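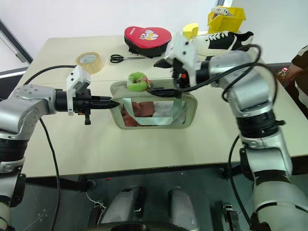 Sunday, March 18, 2018

Pouches again. Short entry, hands are tired, will fill in the rest when I've slept.

Where we are: Bainbridge want the clear zip pouch as the outer pack for the travel sets, no carton. Skadden still want the carton. So I'm packing both and somebody else can have the argument. Order is 414 sets total, Bainbridge share is 197, rest is Skadden. Ship date not moved.

**Pouch, clear with fabric edge**

- Beige/khaki binding is fine. Ionuț thinks it looks cheap next to the clear. I think it looks like luggage, which is what they asked for.
- Zipper runs along the top. Good for filling, bad for the corners – the last inch wants to ride up if the contents are folded too thick.
- Folded textile goes in first, flat, fold toward the bottom. If the fold faces the zip it catches. Did this wrong on the first few and had to redo them.
- Reddish-brown and white together look good through the plastic. Put the white so it shows at the side, not buried. Brenda's call and she's right.
- Light blue strap: goes across the inside, over the textiles. Tried it coiled in the corner, makes a lump and the pouch won't lie flat. Across is better. Check it isn't twisted before closing, you see every twist through the clear.
- Static. Lint sticks to the inside and you can't get it out again without emptying the thing. Wipe the table before each batch, not after.

**Green ring**

The plush one. Bright, no complaints about the color. Question is in or out.

In: pouch bulges, zip strains, textile gets shoved to one side. Looks like a mistake.
Out: needs fixing to somthing. Sits on the top edge nicely while it's on the table, obviously won't stay there in a box.

Options I tried or half tried:

1. Loop of ribbon through the ring and the zipper pull. Holds. Swings about when you lift it. Slow to tie.
2. Band round the whole pouch and ring. Fast, but squashes the ring and hides the textiles.
3. Ring loose in the carton beside the pouch. Only works for Skadden.

Going with 1 for Bainbridge and 3 for Skadden unless I hear otherwise. Ribbon length still to settle, I cut mine too long.

Red and white tag on the ring stays on. Had a note from Brenda about this in capitals so I'm writing it down: DO NOT TRIM THE TAG. It can face right or left, don't care, but it shouldn't be folded under. Same way round on every one in a carton please, otherwise it looks like we threw them in.

**Tape**

Clear packing tape for the cartons only. Keep it off the pouches altogether. I tested one strip on the plastic to see if it would peel clean and it did not, left a cloudy patch and pulled at the binding. That pouch is now the practice pouch, marked, on the shelf by the door.

Tape roll keeps losing its end. Fold the end over when you put it down!! I spent far too long picking at it with a fingernail this morning. We had a dispenser in August, where is it. Ionuț says Cumside, I say it was never in Cumside's van.

One strip along the seam, one across each end. The two-strip version popped on the drop test at the corner, so three.

**Scissors**

Black handled pair lives at the back of the table and goes back there. They are for ribbon and for nothing else. Somebody has been cutting tape with the other pair and the blades are gummed up, I've put them in the sink room with some oil.

Also: scissors to the back, blades pointing away from where the pouches are. One scratch on the clear and it's scrap, you can't polish it out, tried.

**Table order**

Tried a few layouts. What's working:

- pouch in the middle, zip away from you
- textiles to the left, already folded (fold a whole stack first, don't fold one pack one)
- ring last, always last
- tape and scissors along the back where your sleeve doesn't catch them

The pale top is good for spotting lint but terrible for seeing if the clear pouch is actually closed. You have to run a thumb along the zip. Put a sheet of dark card down next time? Brenda has some left from the Wernura job.

**Count and time**

30 done and checked. 3 rejected: one tape test (mine), one binding with a pulled thread, one zip that skips teeth near the end. The zip one I'd send back to the supplier with a note, the thread one was possibly us.

Time per set isn't worth writing down yet, I kept stopping to change things. First proper timing tomorow with the ribbons pre cut.

**To do**

- ask Bainbridge if ribbon can be white, we've got white
- Ionuț: check rest of the zips before they come to the table, just open and close, pull out anything that skips
- ribbon – cut one, agree on it, then cut the lot
- more carton inserts for Skadden, current ones are too short and the pouch slides
- dark card
- find dispenser
- Brenda to look at a finished one in daylight, under the tube lights the green goes a bit sour

Left the Skadden carton open on the bench so the insert can be measured. Don't tape it up.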